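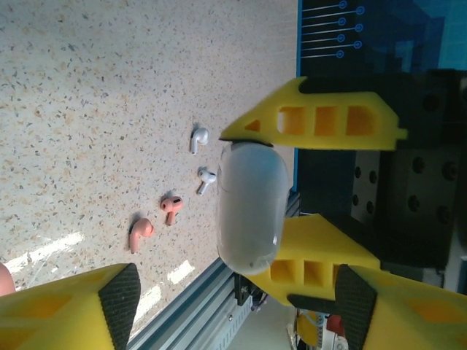 Melina Sotiropoulos asked whether the countertop section could be skipped in units where the tenant is staying on. It can't. Renewals get the same walk-through as move-outs, and the comments go in the same file.

Kitchen and Bath Surface Checklist – Skosgate Apartments
4 min read

Inspected Tuesday, May 7, 2024, unit 118. Inspector: Markos Moschos.

Countertops
[x] Seams closed, no lifting at the sink cutout
[x] Backsplash caulk intact
[ ] No burns or knife marks
Comment: One burn left of the range, size of a dime. Noted at the last inspection in November. No change, no charge.

Sink and faucet
[x] Drains freely
[ ] No leak at the supply valves
Comment: Cold side valve weeps when turned. Replace packing or the whole valve, Manolis Papadakis to decide. Put a towel down until then.

Outlets
[x] GFCI trips and resets, kitchen
[ ] GFCI trips and resets, bath
Comment: Bath outlet trips but takes two or three tries to reset. Replace this week. Do not leave it for the next round.

Range and hood
[x] All burners light
[x] Anti-tip bracket engaged
[ ] Hood filter clean
Comment: Filter is the old Moltier size. We have none on the shelf. Order two – unit 200 needs one as well.

Bath
[x] Toilet solid on the floor
[x] Tub mat and grab bar secure
[ ] Fan clears steam
Comment: Fan runs but barely holds a sheet of tissue. Vacuum the grille first, then test again before ordering a motor.

Water heater
[x] Relief valve piped to within six inches of floor
[x] Nothing stored against the tank
Comment: Moved a box of paint cans to the hall closet with the tenant's OK.

Smoke and CO alarms
[x] Test button sounds, all rooms
[ ] Date on back under ten years
Comment: Hall alarm has no readable date. Treat as expired.

Reinspect: bath outlet, valve, hall alarm. Hedvika Šindelář has the keys and the work order, number 746.

Skosgate Apartments Maintenance Office – leave messages at the front desk | © 2024 | Back to top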